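The Moss Wall at Mevmont

By six in the morning Graça Loureiro was already on her knees in the fern bed, and she had never been happier! The old north wall at Mevmont had been bare brick for as long as she'd worked there, and now, after one wet winter and a great many buckets of buttermilk, it was green. Properly green, like the inside of a wood.

"Come and see," she shouted, and Yolanda Okafor came down the path with her boots undone and toast in her hand.

There were 22 kinds of moss on it (Graça had the list in her pocket, gone soft from being unfolded) and a tiny hart's tongue fern had pushed out of the mortar near the drainpipe, all by itself, bright as a lettuce. Yolanda put her cheek right up against the bricks.

"It smells like rain," she said. "Graça, it smells wonderful."

They stood there until the toast was cold, planning the next one. The cart shed, perhaps. Or the whole back lane, all the way down to Kellis, with foxgloves at the bottom and somewhere to sit. 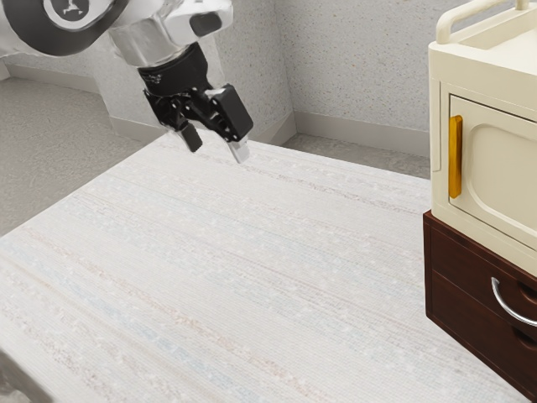 Sarmīte Vaher: Loved this, and now I want to go out and look at my own damp wall. Does the buttermilk really work, though? Mine only ever went mouldy, but the ferns came up anyway.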